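Plomitton Shared Workspace: Frequently Asked Questions

Home > Visiting > FAQ

Where are you?
We are on the second floor of the Bornau Building, above the Mollel print shop. The street door is on the left side of the building. The elevator stops at our floor.

What are your opening hours?
Members can come in from 7 a.m. to 10 p.m. every day. The front desk is staffed on weekdays from 9 to 5. Day passes are sold at the desk only, so please come during those hours if you are not a member.

How much does a desk cost?
A day pass is $22. A monthly flexible desk is $190. A fixed desk with a locking drawer is $285 a month, and there is a waiting list. Prices go up once a year, in August, and members get a letter before that happens.

Can I book a table by the hour?
Yes. The worktables in the side room are $9 an hour with a two-hour minimum. Book through your Hamemix account or call the desk. You can cancel free of charge until noon the day before.
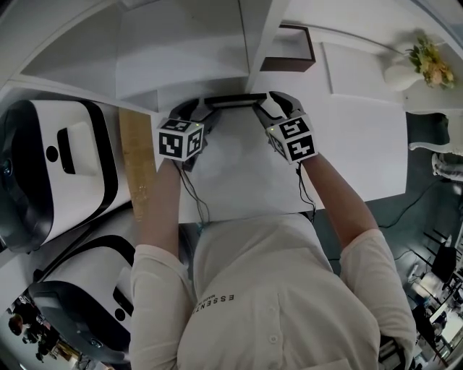 At one of the white tables.

Is there a limit on what I can do at a worktable?
No open flames, no spray paint and no solvents. Glue, cutting mats and small hand tools are fine. Wipe the surface down when you finish. Spray and cloths are under the sink.

What is Hamemix?
It is the booking system we use. You need an account to reserve tables, the meeting room or a phone booth. If you had an account under the old system, it was not carried over and you will have to sign up again.

My door code does not work. What should I do?
Codes are tied to your membership and stop working the day after a missed payment. Check your account first. If the payment went through, press the pound key before the code. If that fails too, call the desk.

How big is the space?
The whole floor is 1,759 square feet. The side room takes up 574 of those, and the rest is the main room, the kitchen and the booths.

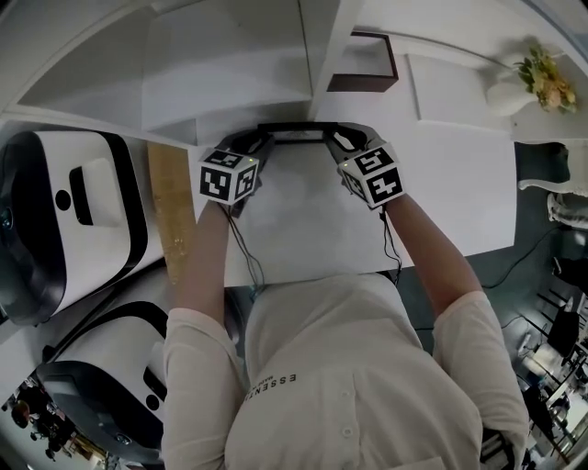

Can I bring a guest?
Members can bring one guest at a time for up to two hours at no charge. After that we ask for a day pass. Guests need to sign the book by the door.

Is there parking?
We have no lot of our own. Street parking is free after 6 p.m. The city garage on the next block charges by the half hour, and we do not validate tickets. Bikes can go in the rack behind the building but not in the hallway.

Do you have storage?
There are small lockers at $12 a month. Anything left on a shared table overnight goes into the bin by the desk and is kept for 30 days.

How do I cancel my membership?
Send us a message through Hamemix before the 20th and it will end on the last day of that month. We do not refund part months.

Last updated 19th September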